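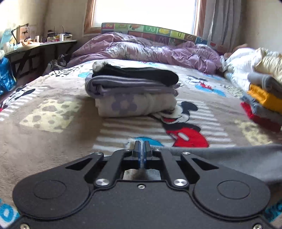

Folding and Sorting at Home: Gallery

Rukport Household Services presents its winter program on the care of everyday clothing and bedding. The program was prepared under the direction of Roya Mahmoudi and is offered each January to families in the Skuvitz district. Over 200 households have registered to date, and printed guides may be collected from the front desk free of charge.

The guidance set out on this page concerns one ordinary task: the sorting of clean laundry on a child's bed. A bed offers a wide, soft surface at a convenient height — and it must be cleared before night, which encourages the work to be finished.

Stacking by weight

Heavier textiles are placed at the base of a stack and lighter garments on top. A thick folded piece, such as the cream one with the large purple flower, gives a firm footing to the clothing laid over it. Stacks should remain low enough to be lifted with both hands and carried to the drawer without shifting.

Sorting before storage

Garments are folded one at a time and added to a stack at once. Participants are asked to keep denim and sweaters toward the middle or bottom of a stack and to leave space between one stack and the next. Comforters and quilts are kept toward the head of the bed until the clothing has been put away.

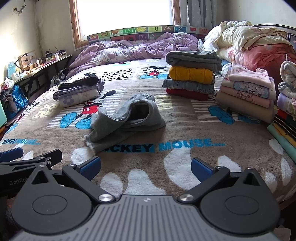 A gray sweatshirt on the Mickey Mouse bedspread, with stacks of folded clothes to either side and a lavender comforter by the alphabet headboard.

Sweatshirts are best laid face down, with the sleeves brought across the back and the hem folded up toward the collar. Thick or fuzzy fabrics should be smoothed by hand before the first fold.

Further galleries in this series cover closets, linen shelves and seasonal storage. Families wishing to take part may register at the Skuvitz office from 9 in the morning. Places are limited to 70 per session.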